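Search this site Go

Three weeks with the Jusden tidying kit
Posted 2021-11-20 by Kristaps Vaher

I ordered the Jusden home kit back in April and it has only now had a proper run. The price was 328 euros for the base software and a year of updates, and another 138 for the support plan. You bring your own mobile base and arm. Mine came second-hand from Ketill Ingvarsson, who had moved on to something bigger.

Setting up

The box has a head camera, a mount, two cables and a printed card with a web address. The manual is on the web only. It took me an evening to get the camera talking to the base, most of it spent on a firmware update that stopped twice at the same place. Support answered in six hours and sent a different file, which worked.

After that you teach it the room. You drive the base past each piece of furniture and give every shelf a name. The basic licence allows eight named places, and a cube unit eats those up quickly. I named the ones I use and left the rest.

Picking and placing

It handles bowls and cups well if they stand clear of the sides. Soft things are poor. It dropped a sock more often than it kept hold of it, and I stopped trying. Fruit is better than I expected - the grip setting called "light" left no marks on an apple or a pear.

White furniture is the weak point. The software looks for edges, and white panels against a white wall give it little to go on. I tried it with the lamp on and with the blinds down, and the lamp helped more. My test corner is the cube shelf by the air purifier, with an apple on top and a pink bowl in the compartment below.
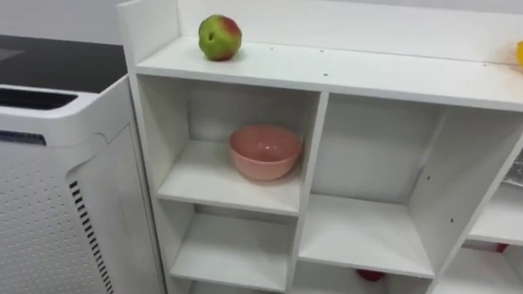
What I would change

More named places in the basic licence, first of all. A paper manual would be nice too - I don't want a laptop on the floor next to me while I tighten a mount. The support plan I will probably let lapse.

Recent posts
Flesodia charging dock, second look
Cable ties and the Zerness arm
Grímsdóttir wheels on carpet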